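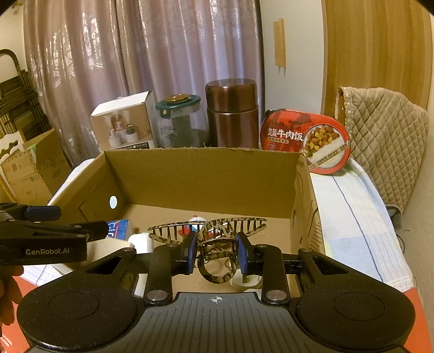

Tortoiseshell-pattern hair clip and a cardboard box.

Clallasdale Rural Women's Weekend: Your Questions

Last updated May 7, 2022

Do I have to live on a farm?
No. If your mail arrives late and your nearest traffic light is a day trip, you qualify. Women from town are welcome too, and will be asked about parking as if they were experts.

How many places are there?
The hall holds 200 seated. Last time 302 of you asked to come, so please register before you tell your sister about it.

What does it cost?
$33 for both days, with lunch. Dinner is extra and mostly potatoes.

What is the Distance session?
Distance is our Saturday afternoon workshop on running a business from a long way off: online stores, video calls, and getting paid by people you will never meet. Bring a laptop or a phone. Bring the charger that goes with it, please – last year's borrowing got tense.

I'm not good with computers. Will I be lost?
Briefly. The beginners' table starts with passwords and goes at the speed of its slowest member, a title that is always hotly contested.

Is there internet at the hall?
There is a router. On a clear day it does what routers do. Download your handouts at home, where you at least know which windowsill works.

Can I sell things at the market table?
Yes, if you made it, grew it or wrote it. Tables are free but must be booked by the end of April the year you attend. Leggings sold on commission are a conversation we would like to stop having.

Can I bring my kids?
Under-twos can stay with you. Older children go to the Leka room next door, which has crafts, snacks and a large bottle of Purell by the door. Use it on the way out as well.

Where do I sleep?
The motel fills early. Camping on the showground is allowed, and the showers are hot until the first 20 minutes are up.

What if I have to cancel?
Full refund up to a week before. After that, send a friend in your place. Calving is accepted as an excuse at any time.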